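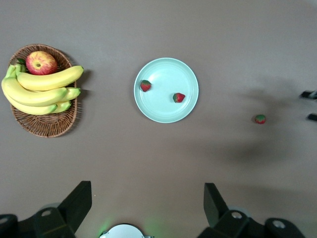

Gravau launches play food range, admits the strawberries will get lost

Homeware firm Gravau will put its first range of play food on sale this December, after two years of what founder Beryl Entwistle calls "very serious meetings about bananas".

The Pitirance range covers the fruit bowl first: apples, bananas and strawberries, sold separately or as a set with a woven basket. A plate may be bought as well, for households that like their pretend fruit properly served.

The first run is 500 sets. The bananas come as a bunch and stay that way, a decision that took most of a Thursday. They also hang over the side of the basket, as bananas do at home.

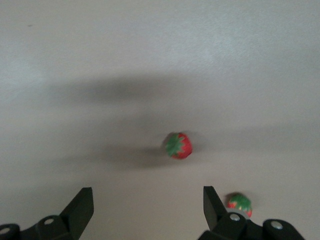
Strawberries are sold in packs of 2. Early testers at the Nadard playgroup were lent 200 of them and gave back rather fewer.

"We looked under the sofa," said Kwesi Nyarko, who runs the playgroup. "Then we looked in the piano. I would ask for spares to be sold on their own, and I would ask for it quite firmly."

Spares will be sold on their own.

"Children have been serving me invisible soup for years," said Entwistle. "I thought I might at least get some fruit – and I did, at six in the morning, on my pillow."

Vegetables will follow once the meetings about peas have finished.

The Pitirance range will be stocked by Zacharias toy shops and sold direct by Gravau. Samples are available to the press, who are kindly asked to return them.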